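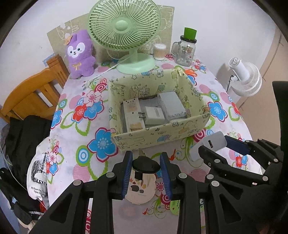
Lecture 4: Corrugated Board and the Compression Strength of Boxes

Filed under: Materials > Paper and Board > Course Handouts
Reading time: 7 min

Course notes, Khoa Trương. Revised 14 Jul 2026.

4.1 Scope

These notes cover the structure of corrugated board, the two tests used to rate it, the McKee estimate of box strength, and the corrections that must be applied before that estimate is used for a stacked load. Folding cartons, solid board and molded pulp are left to Lecture 6. Printing is not covered at all. SI units are used throughout. Where a supplier's sheet is in pounds per inch, convert first and calculate second.

The everyday term "cardboard" is avoided below. It is used for at least three different materials and settles nothing in a specification.

4.2 Structure of the board

Single-wall corrugated board has three plies. The two flat outer plies are the liners (also called facings) and the wavy inner ply is the medium. The plies are bonded at the flute tips with a starch adhesive. Double-wall board adds a second medium and a third liner.

The mechanics are those of a sandwich panel. The liners carry most of the in-plane stress when the panel bends. The medium holds the liners apart and resists shear between them. Bending stiffness rises steeply with the distance between the liners, so a small loss of thickness costs more stiffness than the change in thickness would suggest. Crushing the board during printing or die cutting is therefore a strength defect even when no tear or crease can be seen.

Liners are either kraftliner, made largely from virgin softwood fiber, or testliner, made largely from recycled fiber. Fibers shorten and stiffen each time they are pulped and dried, and the bonds between them weaken. At equal basis weight a testliner generally gives lower compression strength than a kraftliner. Mills compensate with added weight, surface starch, or both.

4.3 Directions

Machine direction (MD) is the direction in which the paper web ran on the paper machine. Cross direction (CD) is at right angles to it, in the plane of the sheet. Most fibers lie along MD. Paper is therefore stiffer and stronger along MD than along CD, and it swells more across CD when it takes up water.

The flutes run parallel to CD. In a regular slotted container the flutes stand vertically in the side walls. The vertical load on a box is thus carried along the weaker direction of the paper and the stronger direction of the corrugated structure. Turning a box on its side places the flutes horizontally in some or all of the load-bearing panels, and the strength calculated in 4.6 does not apply to it.

4.4 Flute profiles

Profiles are named by letter. The letters record the order in which the profiles were introduced and say nothing about size. A is the tallest of the common profiles, followed by C, then B, then E. F and smaller profiles are used for display and retail packs.

A flute: best stacking strength for a given paper, poor resistance to flat crush, poor print surface.

C flute: the general-purpose shipping profile.

B flute: good flat crush resistance and cleaner scoring. Often chosen for cans and other contents that help carry the load.

E flute: thin, smooth, prints well. Used for mailers and small retail boxes.

Nominal heights vary from one corrugator to the next and change as the rolls wear. Use the measured caliper of the finished board in all calculations. Do not use the nominal flute height, which leaves out the liners.

4.5 Board tests

Edge crush test (ECT). A small specimen is stood on edge with the flutes vertical and loaded until it fails. The result is the maximum force divided by the specimen length, in newtons per meter or kilonewtons per meter. The specimen must be short enough to fail by crushing and not by buckling. Edges must be cut clean and parallel. A dull blade lowers the reading, and the error is always in that direction.

Bursting strength (Mullen test). A rubber diaphragm is inflated against a clamped area of board until the board ruptures. The result is a pressure. Burst relates to containment and to rough handling. It is a poor guide to stacking.

The two ratings are not interchangeable and there is no reliable formula between them. Two boards with the same burst value may differ considerably in ECT. A specification for palletized goods should call out ECT. A specification for loose, heavy contents that may press outward on the walls should at least consider burst.

Both tests are run on conditioned specimens. A value taken from board straight off a truck is not comparable with one taken after conditioning, and should be marked as such in the lab book.

4.6 The McKee estimate

The simplified McKee equation gives the compression strength of a regular slotted container from three measured quantities:

BCT = 5.87 x ECT x sqrt(P x h)

where BCT is the box compression strength in newtons, ECT is in newtons per meter, P is the outside perimeter of the box in meters, and h is the board caliper in meters.

The height of the box does not appear. For boxes of ordinary proportions failure begins near the corners and along the horizontal scores, and height has little effect. The equation should not be used for very shallow trays or for boxes that are far longer than they are wide.

Worked case. The Trorkby carton has a base of 37 cm by 20 cm. Measured caliper is 4 mm. Measured ECT is 4000 N/m.

P = 2 x (0.37 + 0.20) = 1.14 m
P x h = 1.14 x 0.004 = 0.00456 m²
sqrt(P x h) = 0.0675 m
BCT = 5.87 x 4000 x 0.0675 = 1585 N

Keep the intermediate figures. Most errors in submitted work come from entering the caliper in millimeters, which multiplies the answer by the square root of one thousand.

4.7 From test strength to stacking strength

BCT is a short-term value from a laboratory press with flat platens and an empty, well-made box. A box in a warehouse is loaded for weeks, sits on an uneven surface, and absorbs moisture. The following effects reduce the usable strength.

Duration. Paper creeps. Under a constant load well below BCT the walls bulge slowly and the box may fail after days or weeks. The longer the storage period, the lower the load that can be allowed.

Humidity. Compression strength falls as moisture content rises. Cycling between damp and dry air is worse than steady damp air, because creep speeds up while the moisture content is changing. A carton that performs well in a dry October stockroom can fail in an unheated shed with the same load on it.

Misalignment. The corners carry a large share of the load. A column stack with corners over corners uses that strength. An interlocked stack places corners over the middle of panels and loses much of it in exchange for stability.

Overhang. A box that projects past the pallet edge has one wall unsupported. The same loss occurs when a corner falls in the gap between deck boards.

Openings. Hand holes and vents remove material. Near a corner they do more harm than at mid-panel.

Prior use. Scores that have been folded many times and walls that have been dented no longer behave as tested. Covering a used box with decorative paper hides dents and adds nothing that should be counted in a calculation. Tape at a corner restores closure. It does not restore compression strength.

These effects are commonly gathered into one safety factor, F, and the allowable load is BCT divided by F. With F = 4 the carton in 4.6 may carry:

1585 / 4 = 396 N

If each filled carton weighs 37 N, the bottom carton can carry the weight of 10 others, since 396 / 37 = 10.7 and the result is always rounded down. The stack is then 11 cartons high, counting the bottom one. The bottom carton does not carry its own weight in this calculation. Forgetting this costs one layer, which is an error on the safe side but still an error.

4.8 Contents

Rigid contents that fill the box to the top share the load with the walls. Cans and glass jars are the usual cases. Soft goods, bagged goods and small mixed items with space above them carry nothing, and the walls must be sized for the full load. Where it is uncertain whether the contents help, assume that they do not.

Heavy items should lie flat on the base and should be kept from sliding. An item that strikes a side panel during transport bulges it outward, and a bulged panel buckles at a lower load than a flat one.

4.9 Notation

BCT: box compression strength, N
ECT: edge crush strength, N/m
P: outside perimeter, m
h: board caliper, m
F: safety factor, no unit

The Grevwood data sheets handed out with Lecture 3 give caliper in millimeters and ECT in kN/m. Both need converting before use in 4.6. Bring them to Lecture 5, which starts with creep curves.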